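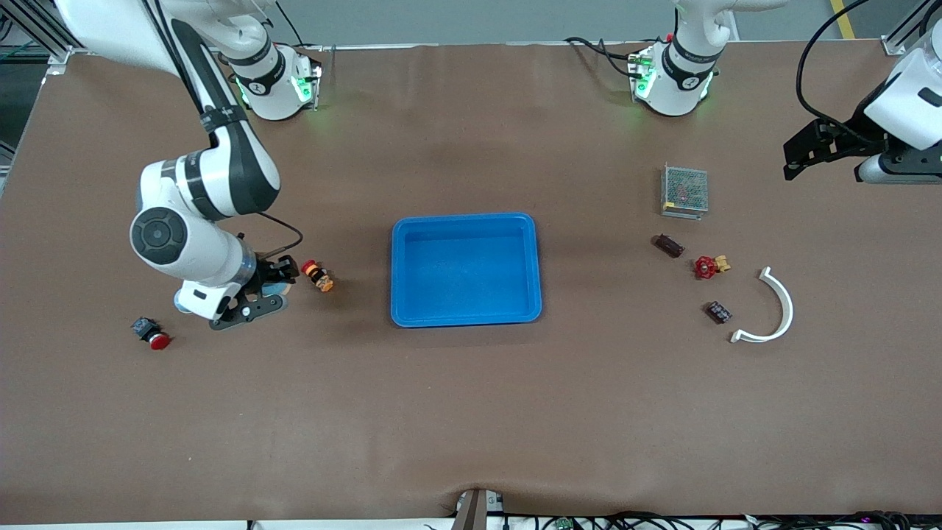 ## Sorting Small Parts at the Bench

Our project for the Gulley workshop course started in May with a pretty humble question: how should a person lay out a table so that little industrial parts end up in a tray without a lot of fuss? We had a budget of $200 (we were so proud of staying under it!), and we spent most of the first week just moving the blue tray back and forth and arguing, very cheerfully, over where it belonged.

We settled on the middle of the mat, with parts spread to its left and right. Each sorting round lasted 10 minutes, and we wrote down every part that rolled away from us.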